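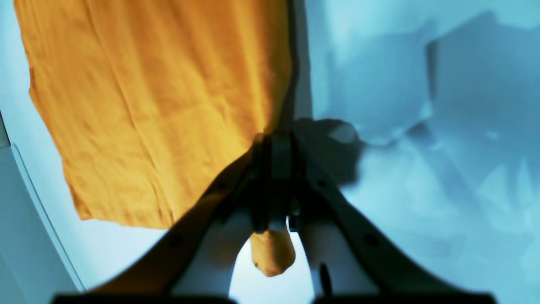
La pinza negra con un pellizco de la tela naranja, vista desde la muñeca del robot.

24 de agosto de 2019

Llevaba meses oyendo que programar robots se ha acabado. Que ahora se les enseña. Coges el brazo de la mano, o te sientas con un mando a distancia, haces la tarea unas cuantas veces y la máquina aprende. Lo dicen en charlas, lo dicen en folletos y lo dice, con mucha convicción, la gente de Bataineh, que fueron quienes me dejaron pasar dos tardes en su taller de Flaltberg moviendo un brazo sobre una tela.

Voy a contar lo que hice y luego lo que pienso, que no coincide del todo con lo que me contaron a mí.

La tarea era coger una tela por una esquina y doblarla. Quien haya doblado un paño de cocina mientras hablaba por teléfono pensará que es una tontería, y yo también lo pensaba. Hay dos maneras de enseñarlo. En la primera agarras el brazo con las manos, lo pones en modo blando y lo llevas tú. En la segunda te colocas delante de una pantalla con un mando, que allí llaman Hoto, y lo que hace tu mano lo hace la pinza al otro lado de la mesa.

A mano es más fácil de entender y más cansado de lo que parece. El brazo pesa poco en teoría, pero tiene sus preferencias, y cuando le pides que gire la muñeca en según qué postura se resiste como una puerta hinchada. Además, uno estorba. Tienes los codos metidos en medio de todo y acabas haciendo movimientos rarísimos para no taparle la vista a la cámara.

Con el mando pasa lo contrario: estás cómodo y no te enteras de nada. No sabes si has cogido una capa de tela o dos. No notas el tirón. Miras la imagen de la muñeca, ves mucho naranja, ves la pinza cerrada sobre un bulto de tela, y decides por fe que aquello es un agarre. A veces lo era.

Y aquí empiezan mis dudas. Lo que el robot recibe de mí son trayectorias y vídeo. Lo que yo uso para doblar una tela es, sobre todo, tacto, y una cantidad enorme de correcciones que hago sin darme cuenta. Si con el mando yo tampoco tengo ese tacto, ¿qué le estoy enseñando? A doblar ropa como la doblaría alguien con guantes de horno y mirando por un agujerito. Puede que sirva. Pero que no me lo vendan como transmitir la habilidad de una persona.

Segunda pega: las demostraciones malas. En la primera tarde hice tres seguidas que yo habría tirado a la basura, con la tela arrugada en la pinza y un doblez que daba pena. Pregunté si se borraban. Me dijeron que depende, que la variedad también ayuda. No digo que sea falso. Digo que es una respuesta muy conveniente, porque con ella cualquier cosa que grabes vale.

Tercera: el trabajo. La palabra «enseñar» suena muy bonita hasta que llevas una tarde enseñando lo mismo. Colocas la tela, la arrugas un poco distinto, coges el mando, pellizcas, levantas, doblas, sueltas y vuelta a empezar. El programa que lo graba todo, Firkano, te pide confirmar cada toma con dos pulsaciones y a mí se me olvidaba la segunda continuamente. Eso es trabajo manual repetitivo, del que se suponía que los robots nos iban a librar.

Reconozco una cosa. En algún momento de la segunda tarde dejé de pensar en el mando y empecé a pensar en la tela, y las tomas mejoraron. O me lo parecieron. Tengo claro que allí alguien estaba aprendiendo, y ese alguien era yo; del robot no puedo decir lo mismo, porque no llegué a verlo intentarlo solo. El entrenamiento se hace después y me han invitado a volver en diciembre para la prueba.

Iré, claro. Pienso llevar una tela mía, de otro color y más gastada, y pedir que la pongan encima de la mesa sin avisar. Si la dobla, lo escribiré en este mismo blog y con el mismo tamaño de letra.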